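Operators wanted, folding and sorting floor – Zemano

Posted 9 Apr 2020

We are after people who are good with their hands. Permanent jobs, full time or 36 hours over two weeks if you need something smaller. No experience with robots needed, most of us had none.

What we do: linen and workwear for hotels, clinics and a few restaurants. Until last spring all of it was folded by hand at the long tables. Now part of the plain stuff goes through the Dadamitz line and the arms do it. Flat towels, pillow cases. They're not good at the rest. Anything crumpled, anything small, anything with straps still comes to a person.

So the job has changed and the advert has to change with it. Old advert said "folder". New title is handling operator. Half the shift you fold as before. Other half you work with the hand-held grippers, one in each hand, picking up and laying out cloths the way you would with your fingers, and the movements get recorded so the arms can learn from them. It feels clumsy the first week. Gets better.
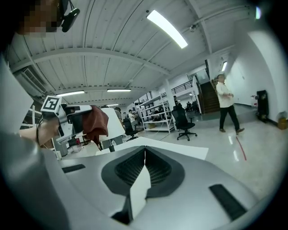
Pay is the same for both halves of the shift. People ask this at every interview so putting it here. Nobody goes down a grade for moving off the tables and there is a training supplement of 300 a month while you learn the grippers.

What you'd be doing
Folding and sorting by hand, mixed items
Recording sessions with the grippers, short blocks with a proper break between
Clearing jams on the line and restarting it (we teach you)
Telling Lenni's team when the arms do something daft. They do want to know, there's a form, it's short
Keeping your table clear at the end of the shift

What we need from you
Steady hands, patience with repeat work
Fine with standing for part of the day
Enough English to follow the safety sheet, help with reading it is availble
OK with your hand movements being recorded. You'll get the consent form before you sign anything else, read it

Nice to have: laundry, tailoring, packing, kitchen work, care work. Left-handers please do apply, we are short of them.

About job security, as it comes up. Four of the old table jobs went when the line came in. All four people were offered other work here, three took it. We can't promise what the floor looks like in five years. We do put changes to the shift plan up 9 weeks ahead and staff reps see them first – that is written in the contract.

Early and late shifts, swapped every fortnight. Canteen, lockers, bus pass paid. Shoes provided, tell us your size.

To apply: a few lines about yourself and when you could start, to Siiri Butkienė in the staff office. CV if you have one, no cover letter. Try-out is 2 hours, paid, you get to use the grippers and see the line running. Questions about the work itself go to Lenni Lehtinen, he is on the floor most mornings so leave a mesage and he'll ring back.

Open until the places are filled.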